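Section 4. Weighing in your catch at the Flaketti station

Last changed Oct 27, 2024. Replaces the old yellow sheet, bin that one.

For anglers and for whoever is on the scales. Read before you set off, signal at the lake is poor.

Before you start

You need: your Fusden angler card, the fish, a damp sling or weigh bag. No card, no weigh-in. Lợi Hà can print a spare at the hut if you ask before the start, not after.

1. Switch the scale on with nothing hanging off it. Wait for the two beeps.
2. Hang the empty sling, wetted. Press ZERO. Display should read 0 g.
3. If it reads anything else, press ZERO again and hold for 9 seconds.
4. Still wrong? Change the battery. Spares are in the tin under the counter.

Note: zero the sling every time you swap slings. They are not all the same weight whatever people tell you.

Weighing

5. Fish into the sling, fins flat, both handles on the hook.
6. Let go. Wait for the number to stop moving — wind makes this slow, stand with your back to it.
7. Press HOLD. Read it out loud, in grams.
8. The angler checks the display and says yes or no. If no, take the fish off, zero, go again. One re-weigh only.

CAUTION: Never hang a fish by the gill or jaw. Anyone doing it is out for the day.

CAUTION: Keep the fish out of water for under 30 seconds. If the scale is playing up put the fish back in the keep tank while you sort it. 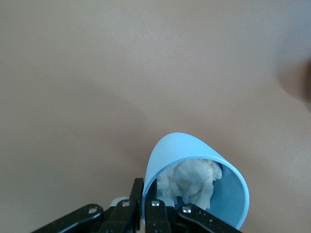 Writing it down

9. Card number first, then species, then weight. Trout and perch go on seperate pages.
10. Whole grams, no rounding. A fish of 587 g goes down as 587, not "just under 600".
11. Over a thousand, write the comma: 1,374. We had a mix-up in March with a missing digit.
12. Angler signs, weigher signs. Both, or it doesnt count.

Ties

Same weight, same species: the earlier time wins. So put the time in. If the times match too, the prize is split.

Sending the results

13. Open the Flokov page on the hut tablet and pick the right match.
14. Type in each line from the book. Press SAVE after every page, it does lose things.
15. Press SEND when the last boat is in. Not before — you can't add to it afterwards.

Note: no signal, no problem. Leave the book in the drawer and Rutilio Jaramillo will type it up that evening.

Afterwards

Rinse slings in clean water, hang to dry. Wipe the hook. Scale off and back in its case, hook end first or the lid won't shut. Key to Lợi.

For the length board and junior classes see section 5.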